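Voltberg publishes gripper comparison and advises buyers to wait

May 2025
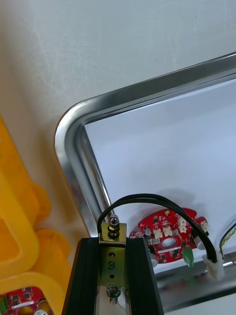
A red circuit board in the steel tray, seen from the gripper side during the Voltberg trials.

Voltberg, the contract test workshop, has compared two grippers on the handling of bare circuit boards and is not ready to recommend either of them.

The Dristau and the Alell are both sold as ready for electronics work. Voltberg ran them on the same arm and with the same controller, moving boards between a plastic bin and a steel tray. Both makers' brochures show a flat, tidy board with nothing attached. Boards on a repair bench tend to have odd outlines, tall capacitors and cables lying across them, and the claims made for both products say very little about that.

The Dristau held boards more firmly but needed resetting whenever the board type changed. The Alell was quicker to set up and dropped three boards. Voltberg does not consider a change of fingertips, offered by both suppliers, to be an answer until it has been tested.

The workshop also questions the value of wrist cameras sold as an extra. Polished steel throws back bright streaks, and a good picture does not make a good grip.

A second round, using the Rozīte controller, is planned for June.

Related items
Voltberg opens second test bench
Rozīte controller: first notes
What gripper brochures leave out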